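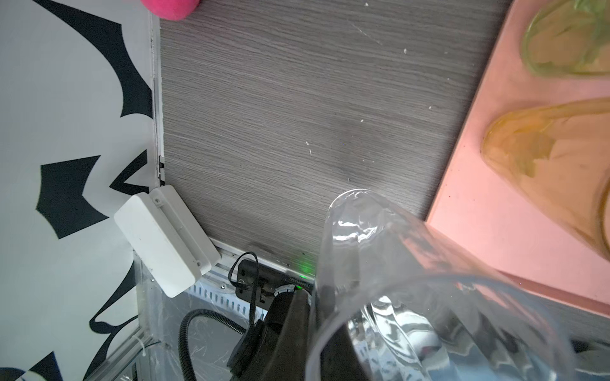
The gripper at work beside a clear plastic cup, with two tinted containers on the pink board. Photo: Marites Marquez

Dresterico wants $653 a month for a robot arm that clears cups

18 Jul 2019

Dresterico has started taking orders for Hisska, a rented robot arm meant to pick up plastic cups and small containers in break rooms and snack bars. The price is $653 a month on a contract of at least 3 years, with setup billed on top.

The company says Hisska can handle 60 items an hour. A person with a tray can do that in a few minutes, and the person can also wipe the counter.

Margit Viklund, who runs sales at Dresterico, says speed is the wrong thing to look at. "It works when your staff are busy elsewhere," she said. Asked how often it drops or misses a cup, she said the firm was still gathering numbers and would share them "when they mean something." Clear plastic is a known headache for camera-guided arms, so the numbers would be useful now.

Dresterico says it has logged roughly 500 hours of running time since March, all of it on its own benches. No customer has had a unit for a full month.

Ragnvald Sandberg, who manages three lunch counters and was offered an early unit, turned it down. "I asked who comes out when it stops, and how fast. I got a brochure," he said.

The contract promises phone support within one working day. Visits cost extra, and the price list we were sent leaves that line blank. Customers who cancel early owe half of the remaining rent.

First deliveries are planned for the fall. Dresterico would not say how many orders it has.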